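Ticket: Policy stalls short of the port on network cable task
Project: Virngate recorder / Pamix trainer
Cell: Brotell bench, two arms, head camera
Status: Closed, fixed
Opened: October 14, 2023

Summary

Policy trained on the second batch of demonstrations brings the right gripper to the rear of the PC and then stops moving towards the port. It makes small movements back and forth until the episode times out. The first batch, same network and same settings, did not show this. Severity set to high as the comparison between batches is the main result of the report. 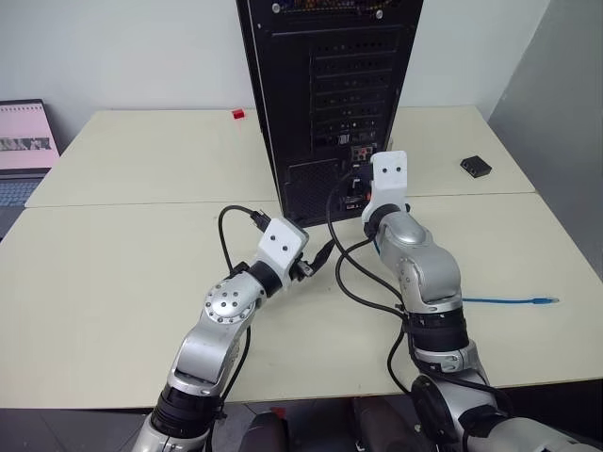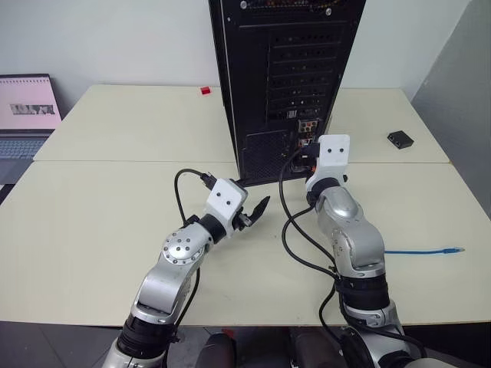
The stall is not random. It begins at the same stage each time, once the wrist has come up beside the case and the commanded motion changes from a long reach to short corrections. On the long reach the policy is as good as before, or near enough that the plots lie on top of each other. We first looked at the view itself, as the trainer uses the head camera only for this task and a small shift in its mount would hurt the fine stage most. The seam between the two tables gives a fixed line to check against, and the two dark marks on each white gripper housing give points on the arms which can be tracked without adding printed markers. Both were used in the checks below.

Environment

Recorder: Virngate, current branch on the bench machine
Trainer: Pamix, default settings for two-arm tasks except for a longer action chunk
Calibration: Kyei, hand-eye, head camera to both arm bases
Data: second batch, 200 episodes, cut into 871 segments by the stage labeller

Steps to reproduce

1. Train on the second batch with the settings file attached to this ticket.
2. Place the tower with its rear panel facing the arms.
3. Run the policy from the home pose.
4. Watch the commanded and measured position of the right wrist once the reach has ended.

Expected: wrist closes on the port and the gripper advances.
Seen: wrist hovers, commands change sign every few chunks, no advance.

Log

Entry 1. Ran the Kyei check on both arms. Reprojection error is within the usual range for this cell. Overlaid the table seam from the first episode of the batch on the last. No shift that can be told from pixel noise. Camera mount ruled out.

Entry 2. Suggestion from the trainer side that the cables at the wrists could be changing how the arms look from one episode to the next. They do hang differently depending on the path the wrist took. Masked the cable region in training and in the run. Stall unchanged. Also replayed recorded joint commands open loop with no policy in the loop, and the arm followed them without trouble, so drag from the cables is not a likely cause either. Ruled out, though I would like the cables tied back properly at some point.

Entry 3. Checked for clutter. The policy could in principle be using objects that have nothing to do with the task, such as the red object on the far table. Moved it, removed it, put it back. No effect on the stall. Same for the small black box on the right. Objects returned to their places so that later runs stay comparable.

Entry 4. Trained with a shorter action chunk. The stall moves a little closer to the panel and the back-and-forth motion becomes faster. This is what one would expect if the policy were acting on old information, so attention moves to time stamps.

Entry 5. Wrote a script to measure the delay between the head stream and the joint stream without any extra hardware. Method:

– Track the two dark marks on the housing in the head view and take the image speed of their midpoint.
– Compute the speed the same point should have from the joint readings and the Kyei calibration.
– Slide one signal over the other and take the shift with the highest correlation.
– Discard segments where the arm hardly moves, or where the peak is too flat to trust, and report them apart.

The left arm serves as a second measurement. If the delay is in the camera path, both arms must agree. If it is in one arm's driver, they will not.

Entry 6. Ran the script on the whole batch. 463 of the 871 segments show the head stream late by 70 ms. The others that gave a usable peak sit at zero, to within one camera period. There is almost nothing in between. Left and right arms agree, so the camera path is at fault.

Two clean groups was a surprise. I had been looking for a drift, and a drift would have shown up as a spread.

Entry 7. Sorted the segments by recording session. The late ones all belong to sessions started after the recorder had been restarted from the service menu. Sessions started after a full boot are clean. The Virngate start script reads the stamp source from a settings file at boot, but a service restart skips that step and falls back to the built-in default. The default stamps a picture when it arrives and the settings file asks for capture time. No warning is written in either case.

Entry 8. Why the long reach was spared: during the reach the demonstrator moves smoothly, and a late picture is close to a picture of the same motion slightly earlier. In the fine stage the direction changes often. A picture late by that much can be paired with a correction of the opposite sign, and with clean and late segments mixed together the trainer sees two answers for nearly the same input. The average of the two is close to no motion. This fits the stall. It is an explanation, and we have not run a separate test for it beyond the retraining below.

Fix

Recorder: service restart now reads the same settings file as a full boot. The stamp source is written into the header of each episode, and recording is refused if it is missing.

Data: head stream in the late segments shifted back by the measured delay. No segments dropped. Segments without a usable peak were given the delay of their session.

Trainer: no change to the network. Pamix now runs the delay script before training and stops if a batch contains more than one group.

Verification

Retrained from scratch on the corrected batch, same seed and settings. The stall no longer appears in the replayed test set or on the bench. A second model trained on the clean segments alone also runs without the stall, but is weaker on starts where the tower is turned slightly. That is probably down to the smaller amount of data.

A third model was trained with every segment given the same late stamp on purpose. It reaches the port more slowly and overshoots, but it does not stall. So a constant delay is something the policy can partly learn to live with, and mixed delays are much worse for it. The report will carry this comparison in place of the one between batches.

Notes for the report

Results from the second batch quoted in the January draft are to be withdrawn and replaced. The first batch has been put through the delay script and is clean throughout, so its numbers stand.

The script needs a marked point on the gripper and enough motion to give a peak. It will not work on a session where the arms only hold still, and it gives no information about delay on the command side. A separate ticket is open for that.

Left to do: tie back wrist cables, add the delay value to the episode viewer, copy the restart fix to the other cell.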